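The Drawer That Ate Pernley

Every household in Pernley has one, and most have given up trying to open it all the way. The junk drawer is where dead batteries go to be with live ones, and where a key to a house sold 12 years ago still gets the good spot at the front.

Karla Trujillo has been paid to empty these drawers since April. She charges by the hour, and she has learned to bring lunch. "People will hand me a sofa without blinking," she says. "Then I pick up a twist tie and they want to talk about it."

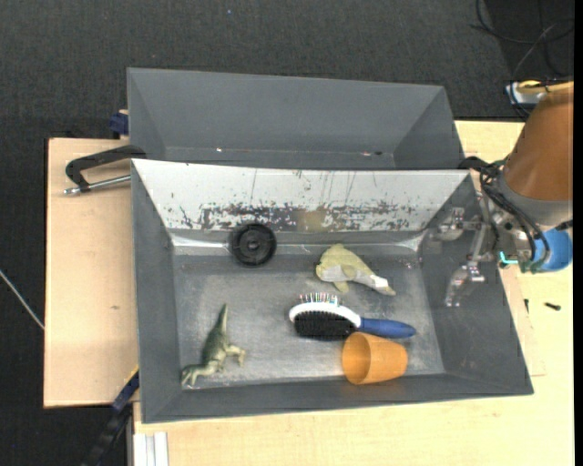
Five things in the front bin, and the one behind it all but bare.

Her method has two steps. Everything comes out, and then you leave the room. Charito Espiritu made it as far as the hallway before coming back for a takeout menu from Maglaya, a restaurant that closed before her son was born. He is 14. She says the dumplings were very good.

Others are harder cases. Afshin Rostami agreed to part with 100 rubber bands and was seen that evening buying a bag of rubber bands. He would like it known that these are a different size.

Trujillo doesn't judge. At home she has two junk drawers, and the second one sticks. She thinks it's the whisk.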